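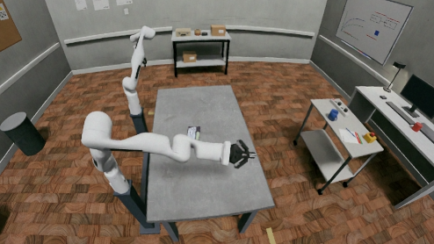 Thanasis Papadakis

How do grapes become juice, and why do some turn into wine?

A grape is mostly water and natural sugar, held inside a thin skin. The skin gives the grape its colour. If you cut open most red or black grapes, the inside is pale green. Makers of red wine therefore leave the skins in the juice for a while, so that the colour can soak out.

Grapes are picked when they are ripe. On the Bilari farm there are 42 rows of vines, and picking starts early in the morning, while the fruit is still cool. The grapes are then crushed gently. The pips are kept whole, as broken pips taste bitter.

What happens next depends on what is being made. Grape juice is heated for a short time and sealed in clean bottles. To make wine, the juice is left in a large tank with yeast. Yeast is a living thing, much too small to see without a microscope. It feeds on the sugar and makes two new things: alcohol and a gas called carbon dioxide. This change is called fermentation. The same gas makes bread dough rise.

Wine is a drink for adults only. Alcohol is harmful to children, whose bodies and brains are still growing.

Words to know

Vine - the climbing plant on which grapes grow.
Vineyard - a piece of land planted with vines.
Harvest - the time when ripe fruit is picked.

Something to try: with an adult, cut a black grape in half and compare the colour of the skin with the colour of the inside.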